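Reading the War News at the Kitchen Table: Household Tips for People Who Can't Look Away

My kitchen has a radio, a tablet propped against the flour canister, and a husband, Maximiliano Espinoza, who believes that a ceasefire cannot hold unless he personally is awake for it. We have lived like this through several foreign crises. What follows are the house rules we arrived at, mostly by burning things.

Keep the news and the stove apart

Onions go from golden to bitter in about the time it takes a retired general to explain what he would have done. If you must listen while cooking, pick food that forgives you: soup, beans, anything in a slow oven. Save the caramel for a quiet day in foreign affairs. We have had one, and I made flan.

Set a timer before you open the live updates, and put it across the room where you have to stand up to silence it. Twenty minutes is plenty. The updates at minute 19 will be the ones from minute four with a new verb.

A scorched pot, should you get one, wants an inch of water and a few spoonfuls of baking soda, simmered until the black bits start to lift. Let it cool, then scrape with a wooden spoon. Keep baking soda off aluminum, which it darkens.

Put a map on the inside of a cupboard door

A cheap paper map, taped up at eye level behind the door where you keep the coffee, will do more for your opinions than any panel discussion. Use painter's tape at the corners so the finish survives your change of interests. I have held firm views on three countries I then couldn't find, and I was holding a mug each time.

Wipe it with a dry cloth only. Steam curls the edges, so choose a cupboard well away from the kettle.

Newspapers are still useful on the second day

My neighbors in Brundley bring me theirs, on the theory that I want them. I do. Crumpled newsprint and a splash of vinegar in water will clean windows, provided you wear gloves, because the ink ends up somewhere and it may as well be there. Keep it away from white painted frames.

A balled-up opinion section in each wet boot will draw out the damp by morning. Change it once before bed if the boots are bad. Long pieces in favor of sending somebody else's children somewhere are especially absorbent. Short pieces in favor of it are too flimsy, and you'll need two.

For the compost bin, tear the plain black-and-white pages into strips and leave out anything glossy. The worms in our bin have been getting through the run-up to one intervention since April and seem no worse for it. 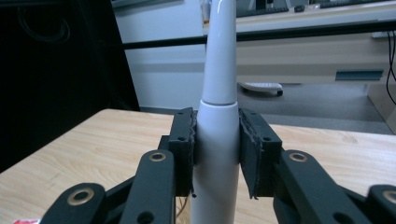 No briefings after ten at night

The tablet stays in the kitchen. It charges on the counter, next to the bread, and it does not come upstairs "just for the weather." Maximiliano fought this one for weeks. He proposed exemptions for summits, then for emergency sessions, then for an area he called "developments." I offered him inspections. He accepted on a Tuesday and was caught on the landing that same night.

If you wake at 3 a.m. wanting to know whether anything has happened, something has. It will be explained better at breakfast by people who have slept.

Cleaning the screen, while we're on the subject: switch it off, use a soft dry cloth first, then one barely dampened with water. Window cleaner takes the coating off. So does flour, if you rub it in with your thumb while reading about sanctions.

The argument drawer

Every house has a drawer of dead batteries and takeout menus. Clear out half of it and use the space for clippings with a prediction in them. Write the month on the corner in pencil. When someone at dinner announces that the whole business will be over by summer, you can slip away and return with a statement to the same effect from several summers ago.

Line the drawer with shelf paper, and go through it once a year. I threw out 28 clippings at the last sorting and kept 66, and not one author in the second pile had since written in to amend his forecast.

Feeding guests who disagree

Serve something that takes both hands. Corn on the cob is ideal, and crab if you can afford it. My cousin Gavrilă favors a bigger defense budget, and his wife favors none whatever. They have been peaceful at my table exactly once, over artichokes.

Put the hawks near the draft and the doves near the kitchen, where they can be asked to carry plates. Red wine will be spilled around dessert. Blot it without rubbing, pour on cold club soda, blot again, and cover with salt until you can get the cloth into the wash. Don't put it in the dryer until you're sure the stain is gone, or you'll have the evening's discussion permanently.

Leftover artichokes keep two days in the refrigerator, covered. Squeeze a little lemon over them first.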